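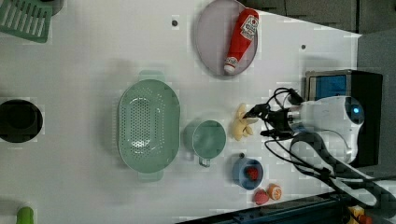
The Nidow at its place of work. Groceries by the toy department.

Nidow desktop arm with wrist camera: a buyer's review
Posted 07/09/2018

If you are pricing a small robot arm for a teaching lab, the first thing to know is that the arm is the cheap part. I say this as someone who put in a budget request with one line on it.

That line read "robot arm, $3000" and it went through on the first try, which should have made me suspicious. By the time we had anything moving on the bench at Zolstead I had gone back for more money twice, each time with a slightly smaller voice.

What we wanted it for

We run a short course on pick and place. Students guide the arm through a kitchen chore, record the motion along with the camera video, and then try to get a program to do the same chore with the arm left to its own devices. Fruit goes in a cup, ketchup goes on a plate. Anyone's toddler can do it, and the toddler's grip is better, but you can't bolt a toddler to a table.

So the shopping list was an arm that could reach across a table, a gripper that could close on soft things and hard things, a camera at the wrist, and software a second-year student could install without crying. We looked at the Nidow and at the Preda. The Preda is the nicer machine. It has smoother joints and a manual that seems to have been read by somebody before it was printed. It also cost enough that I'd have been back in front of the budget people explaining the word "robot", so we bought the Nidow through Farkirlow, a reseller I have no complaints about apart from their idea of what "in stock" means. We ordered in February and had time to paint the room.

Setup

The arm comes in a sensible box and goes together in an afternoon. The cables take another afternoon. There is a grey sleeve that tidies up the run back from the arm, and I'm fond of it. Up at the gripper you're on your own, and the black leads stand out in loops that look untidy and need to be loose, so don't let anyone neaten them with zip ties. We did. The wrist turned as far as the tie allowed and then stopped with a noise I'd rather not spell.

The brackets on the gripper are held with ordinary screws. Buy a decent screwdriver and tie it to the bench. Ours has been borrowed by every department in the building.

What the brochure calls the "work surface" isn't included. Read that again before you sign. The arm needs something flat and rigid that won't creep when it swings, and none of our existing desks qualified. We ended up with a white top on a metal frame, and I would pay for a white one again. The lighting is more even, and coloured things stand out from it. The drawback is that a plain white surface gives the camera very little to work with when you're trying to judge distance, and anything pale throws such a polite little shadow that the software misses it.

The toy food

I budgeted nothing for props. I thought we'd bring some in from home, and for a week we did, until Friederike Voß, who teaches the other half of the course, pointed out that real bananas change colour during a semester and ours had begun to change shape.

We then spent $80 on toy food and kitchen bits, the best value in the whole project. If you're making up your own list, buy different textures on purpose. The plush banana forgives everything. The gripper can come in crooked and late and the thing just squashes and goes along with it. The strawberries have a bumpy surface and roll when they're nudged, so they will find out every lie in your calibration. The orange slice likes to lie flat, and getting fingers around something flat is a course in itself. The ketchup bottle is long and awkward, and students always want to start with it. Let them. They'll come back to the banana.

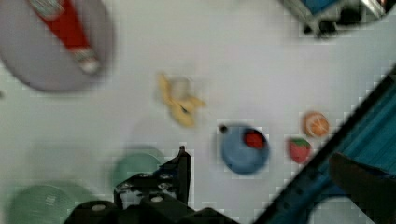 I'd also get more than one of anything small. We have a pair of strawberries because the first order contained one and it spent its second day under a radiator. Cups are worth doubling up on too; 2 is the minimum if you have groups sharing. Get at least one with a handle, because a handle is exactly what a gripper ought to like and somehow doesn't. And a colander, I suppose. Ours is pale green, everyone agreed it was essential, and its main achievement so far has been confusing the software with all those holes.

How well it works

The motion is fine. It isn't fast, and I don't want fast with students leaning in. Repeatability is good enough for a cup, less good for the rim of a cup. The gripper opens wide enough for most of what we own and shuts with more confidence than the situation usually calls for. You can turn the force down in the settings, three menus deep, under a heading that translates as "politeness".

The wrist camera is where they saved their money. It's a small thing with a soft picture, and when the network is busy the video breaks up into blocks. It also has the gripper in its view the whole time, so whatever you most want to see tends to be behind a finger. Plan on a second camera looking down at the whole table. I hadn't, so that was my first trip back for money. My second was for the table.

The software installs. I'd like to leave it at that, but the updates arrive without warning and one of them swapped left and right. Farkirlow answered my email the same day and told me how to swap them back, and I've since turned updates off.

What I'd put in the budget now

The arm. A proper table with a rigid frame. An overhead camera. Spare gripper fingers, one set per group. Props, and a box with a lid to keep them in. And staff time, the line I left off completely. Friederike kept a tally out of spite and it came to 40 hours before the first class, none of which anyone had been asked to approve. If your department charges for hours, put that in at the start and let them be shocked all at once.

Would I buy it again

Yes, with the longer list. For our level and our money the Nidow does the job, and the students like it, partly because they can see it getting things wrong. If you've got research to publish and a grant to finish, get the Preda and don't tell me what it's like.

Good: price, reach, spare parts you can buy one at a time, the blue light (no idea, but it's a nice blue).
Less good: wrist camera, no table, menus, lead time.

Farkirlow are taking orders again, and they say it's in stock.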